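**Borkstead Wall Panel, Smooth White**
Interior lining for wet rooms, sculleries, clinics and school kitchens

The Borkstead Wall Panel is a flat interior lining board supplied in a single colour, white, with a smooth face on one side and a keyed back for adhesive fixing. It is intended for rooms in which walls are washed down often and where tiled joints have become difficult to keep clean. The panel may be fixed over sound plasterboard, rendered masonry or existing tile.

### Sizes and ordering

Panels are held in stock at the Unham warehouse in two widths.

| Code | Width | Height | Thickness |
|---|---|---|---|
| BW-81 | 81 cm | 240 cm | 9 mm |
| BW-119 | 119 cm | 240 cm | 9 mm |

Both widths are cut from the same sheet stock and may be used together on one wall without a visible change of colour. Orders from different batches should be checked against each other in daylight before fixing. The batch number is printed on the back of every panel, near the bottom corner.

Matching trims are ordered separately. The range includes an internal corner, an external corner, a flat joining strip and a capping strip for the top edge. Trims are sold in full lengths only.

### Preparing the wall

The wall must be dry, firm and free of flaking paint. Loose tiles are to be removed and the hollows filled flush with the surrounding surface. Painted walls should be scored and dusted before adhesive is applied. Where the wall has been exposed to a leak, the source of the water must be repaired and the wall left to dry fully before any lining is ordered.

Panels should be stored flat, indoors, in the room where they will be used, for two nights before fixing. They must not be leaned against a wall during this time, as they may take on a bow.

### Fixing

Adhesive is applied to the back of the panel in vertical beads, with a continuous bead around the edge. The first panel is set from an internal corner and checked with a level. A gap of 3 mm is left at the floor and filled with sealant on the following day.

Cutting is done with the smooth face up when using a fine hand saw and with the smooth face down when using a powered saw. Holes for taps and pipes are drilled slightly oversize and sealed. The protective film should stay in place until all cutting is complete.

Questions about fixing over unusual surfaces may be put to Biljana Vukadinović at the Unham office, who will ask for a photograph of the wall and the approximate age of the building.

### Cleaning and care

Routine cleaning requires warm water, a soft cloth and a mild detergent. Scouring powders, steel wool and solvent cleaners will dull the face and are not covered by the warranty. Tea, beetroot and hair dye should be wiped away promptly.

Light scratches can be reduced with the Dervishi polishing paste, sold in a 181 g tub. Deep scratches cannot be repaired, and the affected panel will need to be replaced.

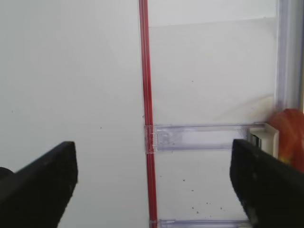
*Photo: Christos Antoniadis / Borkstead*

### Warranty and returns

Panels are warranted against delamination and yellowing for nine years when fixed indoors in accordance with the printed instructions. The warranty does not extend to saunas, steam rooms, or walls directly behind open-flame cooktops. Proof of purchase and the batch number are required for every claim.

Uncut panels may be returned within the period stated on the invoice, provided the film is intact. Trims that have been cut to length cannot be accepted.

### Collection and delivery

Orders may be collected from Unham or from the Fistonstead trade counter, which opens at 7:30 am and is closed on Monday. The wider panel does not fit in most station wagons, and customers are asked to bring a suitable trailer or ute. Delivery is made to the kerb. Drivers are not able to carry panels up stairs.

Sample squares are available free of charge from either counter. Trade accounts are handled by Spyros Leka at Fistonstead.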